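About Us

Boria is a small cooking school for people who own a toaster oven, a couple of plates and not much counter. Eftychia Christodoulou started it in April with six students and one borrowed table, and we've been happily crowding around tables ever since!

We love the little oven. It heats fast, it fits anywhere, and it makes you plan a meal one plate at a time, so we spend as much of a class on setting up as on cooking.
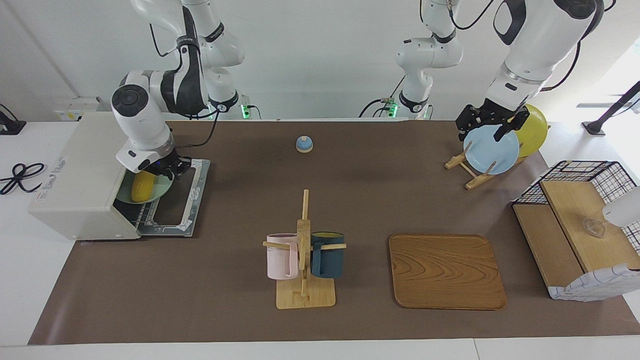 By the second class most people have stopped hunting for things, and that's when it gets fun. Everybody finds their own order - mugs on the tree, plates up in the rack, a clear spot for whatever comes out next. Định Trình teaches the evening groups and is wonderful on corn, which he'll defend as a full dinner to anyone who asks (we've stopped arguing).

Our classes run for 35 minutes, short enough to try after work, and some 200 people have cooked with us so far. A few now help out on the busy nights, and we're so glad they do.

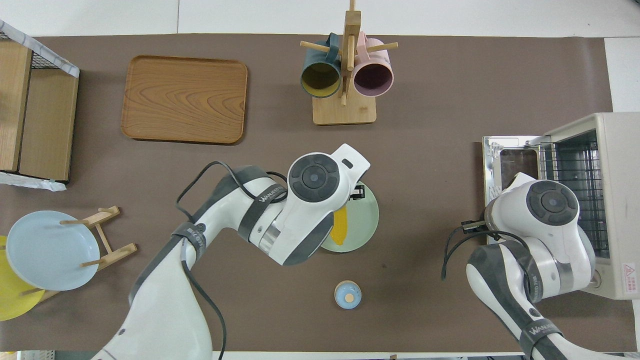

Do I need to bring my own dishes?
We have plates, mugs and trays for everyone, so just bring an apron and an appetite.

Come and cook with us - there's always room for one more at the table.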